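Section 4. Setting Up the Pomus Bedside Controller in a Guest Room

Read this section before you mount the controller. It applies to rooms with one or two beds. For suites with a separate sitting room, see Section 5.

Leave the bed made while you work, and keep tools and screws off the sheets.

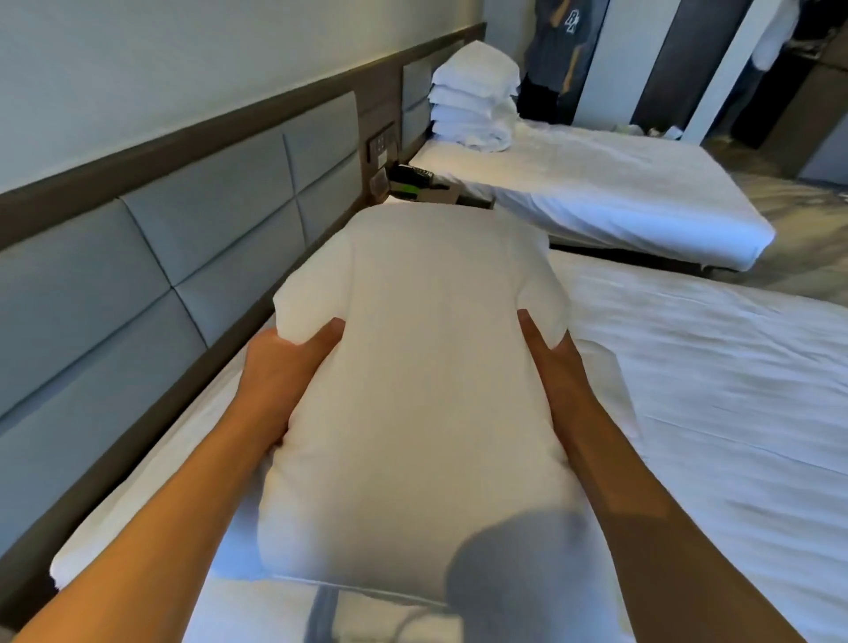
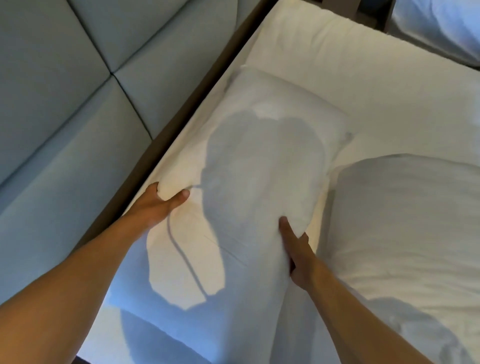 White pillows on beds made up with white sheets.

4.1 What you need

Controller, model 639
Wall plate and four screws
Jisen power supply (packed separately)
Phillips screwdriver
Pencil and level
Room card with the six-digit room code

The power supply cord is 1,510 mm long. Do not use an extension cord. If the outlet is too far away, order the long cord, part 878.

4.2 Mounting the wall plate

1. Choose a spot beside the bed that a guest can reach while lying down. In a room with two beds, use the wall between them.

2. Hold the wall plate against the wall with the arrow pointing up. Check it with the level and mark the four holes.

3. Drill the holes and push in the anchors until they sit flush.

4. Fasten the plate. Tighten the screws by hand only.

CAUTION: Check for wiring and pipes before drilling. Do not drill directly above or below an outlet.

Note: On an upholstered headboard wall, mount the plate on the bare wall to one side. The screws supplied are too short to go through padding.

4.3 Connecting power

1. Plug the cord into the bottom of the controller. It fits one way.

2. Run the cord down the wall in the clip channel. Leave a little slack at the top.

3. Hang the controller on the plate and slide it down until it clicks.

4. Plug the power supply into the outlet. The light on the front turns amber, then starts to blink.

CAUTION: Do not run the cord under a mattress, behind a pillow or through a bed frame that folds or moves.

4.4 Pairing with the room

1. Press and hold the lamp and alarm buttons together for five seconds. The display shows PAIR.

2. Enter the code from the room card with the arrow buttons. Press OK after each digit.

3. Wait for the light to turn green. This can take up to two minutes.

4. Press each button once. The lamps, the curtain motor and the thermostat should respond in turn.

If the display shows E4, the code is already in use by another room. Check the card, then repeat from step 1. If it shows E7, the controller cannot find the Liao hub on that floor. See Section 9.

4.5 Before you leave the room

Set the clock and turn the alarm off. The alarm is set to 6:00 a.m. at the factory and will sound the next morning if it is left on.

Wipe drilling dust from the nightstand and floor. Write the controller's serial number on the room sheet and return the room card to the front desk.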